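Flatton Tabletop Transfer Set: data card

Release notes and documentation for the croissant-to-plate subset, maintained by the Norkudero manipulation group. 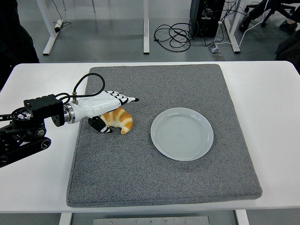 Reviewers at Bundgaard asked, on reading the draft of this card, whether a policy trained on such a short task could tell us anything about grasping soft food in general. Their remark was that pick-and-place on a flat surface is largely solved for rigid items, and that the card should state plainly what the subset adds. The section on scope has been rewritten in response.

Scope

The subset covers one instruction: put the croissant on the plate. It was collected to study how the choice of pre-grasp pose affects success when the object is light, curved and easily marked. The fingers come over the top of the pastry and the thumb comes in low, near the surface of the mat. We make no claim about other foods, stacked items or cluttered tables.

Contents

The subset holds 136 episodes, all recorded at the Birnport laboratory. Each episode contains:

- colour video from the head camera
- joint positions and commanded joint targets for the arm and hand
- the text of the instruction
- a success label, assigned after the episode by a person who did not operate the robot

Episodes that ended in failure have been kept. Of the full set, 21 are labelled as failures. Users who want successful episodes only should filter on the success field; no separate copy is provided.

Collection procedure

The robot was teleoperated. Before each episode the operator returned the arm to its rest pose and the pastry and plate were set down afresh on the grey mat. Operators were asked to work at a steady pace and to avoid correcting a grasp more than once. Where a second correction was needed, the episode was ended and labelled a failure.

The background was not controlled. People, cables and office equipment may appear beyond the table, and users training on raw video should expect this -- cropping to the table area is left to them.

Baseline result

A behaviour-cloning policy was trained on the successful episodes and run for 20 trials on the same table. It completed the transfer in all but 5. In most of the failed trials the thumb closed too early and pushed the pastry away from the fingers. A second policy, given the pre-grasp pose as an extra target, closed the thumb later on average, but the number of trials is too small to support a firm comparison.

Known limitations

Lighting varies between sessions and is not recorded in the metadata. No tactile or force readings are included, so contact has to be inferred from joint positions and video. The label does not distinguish a clean placement from one in which the pastry rests partly on the rim of the plate; both count as success.

Use and contact

The subset may be used for research and teaching. Redistribution of modified versions is permitted provided that the changes are listed and the Flatton name is kept in the title. Corrections to labels should be sent to the Norkudero group with the episode number, and accepted changes will appear in the next release in January.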